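The bus to Storkudau puts you down at the bottom of a long hill, and by the time I had climbed to the old dairy that Surkdale calls home I was pink in the face and very glad of the tea urn. It was a raw November morning and the open day had been going since 8, yet people were still coming up the lane behind me, some with pushchairs, one with an enormous wet dog.

Anneliese Vogler, my guide, has worked at Surkdale long enough to remember when the packing room still smelled of cheese. She talks quickly and with her hands, and she took me straight past the slides and the speeches to the hand-held grippers — the part of the business, she said, that she would happily show to anyone who stood still.
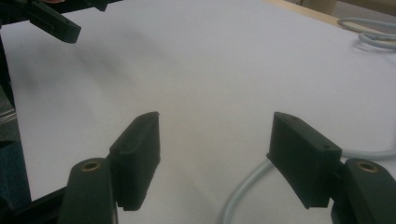
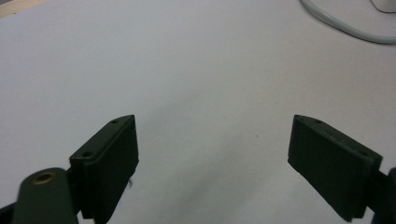

My own grip has never been up to much (ask anyone who has watched me carry a tray), so I had rather dreaded being handed a tool in front of strangers. Anneliese started me off gently, with plenty of talk about how far apart to hold the fingers before going near anything. I found myself staring at the little brass-coloured ring set into the dark green arm, much as one stares at a dashboard on a first driving lesson, and had to be told twice to look at the table. Then she let me try for a cotton reel, and on my third go I had it, and a small boy behind me clapped!

After that we wandered through to the Apaza room, where 2 engineers were arguing cheerfully over a Skiltier arm that would not park itself. Surkdale had hoped for 800 visitors over the season and Anneliese thought they were almost there. I stayed for a second cup of tea, missed my bus, and walked down the hill with the man who owned the dog.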